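Ticket 377: Glass table slides, and rolled towels open again on it
Product: Ustby glass table, Griltach white tray
Opened by: Hubert Witkowska
Status: Waiting for customer
Category: Furniture / Surface and setup

Hello, I write again because my first message in November was maybe not clear. I use the table for preparing towels for the guest rooms. I attach three pictures. 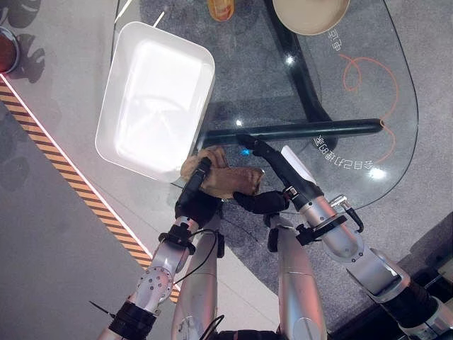
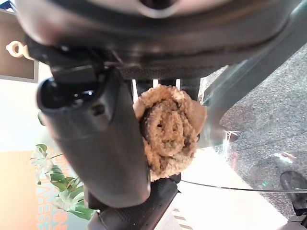
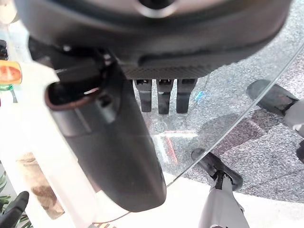 Reading time: 2 min

Problem 1. The white tray with raised rim does not stay where I put it. When I lay the second towel in, the tray turns a little on the glass. I put it straight and after 4 towels it is at an angle again, as in the first picture.

Problem 2. The towels in tan and brown, with the small loops, do not keep their roll. The second picture shows one of them from the end. There are small gaps between the turns. After one night in the tray the roll becomes wide and pushes the others.

What I have tried:
- Cleaned the glass with warm water and a little vinegar. The tray slides more than before.
- Turned the tray so the long side is parallel to the black bar under the glass. No change.
- Rolled the towel from the other end. Slightly better.
- Moved the plate away, so the tray has more space. No change for the sliding, but I work easier.

Reply from Kusus Support, 9:19
Thank you, Hubert. Please check first if the table is level. Put a marble on the glass near the curved edge and see where it goes. Then please look at the bottom of the tray. The Griltach tray is delivered with a sheet of clear feet, article 198, and many customers throw it away with the paper. For the towels, fold them in three along the length before you roll, and press the air out with your hand at each turn.

Reply from Hubert Witkowska
I made the marble test on Sunday. It goes slowly to the rounded side. The floor has gray speckled carpet, you see it through the glass in the third picture, and I think one leg stands deeper in it than the others. I placed a piece of cardboard under this leg and now the marble stays.

The sheet of feet I did not find. Can you send a new one? My colleague Alipour has the same tray with feet on it and it does not move.

The fold in three works well for the thin towels. For the thick ones the roll is too big for the tray, so I fold these only in two.

Reply from Kusus Support
We send you one sheet without cost. Please confirm your delivery address and we will close the ticket when the feet are on.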